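Pemham open day: can a machine tidy up yet?

A visit to the automation lab, June 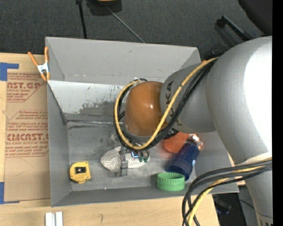 Bin picking at Pemham: a KUKA arm with its gripper down among the household bits.

I went along to the Pemham open day with one question, which was whether any of this gear is close to doing the boring jobs at home or out the back of a shop. I run a small hardware store and a fair slice of my week goes on putting things back where they belong.

The lab is at the end of a long corridor past the machine shop. Entry was free, and you signed in at a desk and got a sticker. They let us through 13 at a time, so there was a bit of a wait at the door.

The first stop was the picking bench. The job is one any kid gets told to do: take the stuff out of the tub. There was a tape measure in there, a dark blue bottle lying on its side, a round green lid and a striped, cloth-like thing with some small parts on top. Hard things with a clear shape are the easier end of it, we were told. Cloth is still a pain. It folds and sags and never looks the same twice, and with small pieces resting on it the software has to decide what is one object and what is three.

The figures were on a sheet taped to the wall. Over the past month the bench had logged 722 attempted picks, and 237 of those needed a second go or a person to step in. I thought that was fair enough for research and hopeless for a shop. If a junior fumbled one item in three I'd be having a word.

Speed was the other thing. The staff gave the time to clear a mixed tub as up to 87 seconds when nothing goes wrong. I could do it in ten with a coffee in the other hand. Their answer was that the arm can keep at it overnight, and I'll grant them that.

Next door was the Jetov stand, with a shelf-scanning cart on show. It doesn't pick anything up. It rolls along the aisle and tells you what's missing or in the wrong spot. I'd have a use for that now if the price came down, though my aisles are narrow and I'd want to see it get around a pallet first.

Pumever had a laundry folding demo listed on the program but it wasn't running in the afternoon. People who'd been in the morning group said it managed towels and gave up on a fitted sheet.

Tea and slices were in the foyer, and parking was easy behind the main building. If you go next year, get there before 10 am and do the picking bench first while the staff still have time to answer questions. Wear closed shoes or they won't let you past the yellow line.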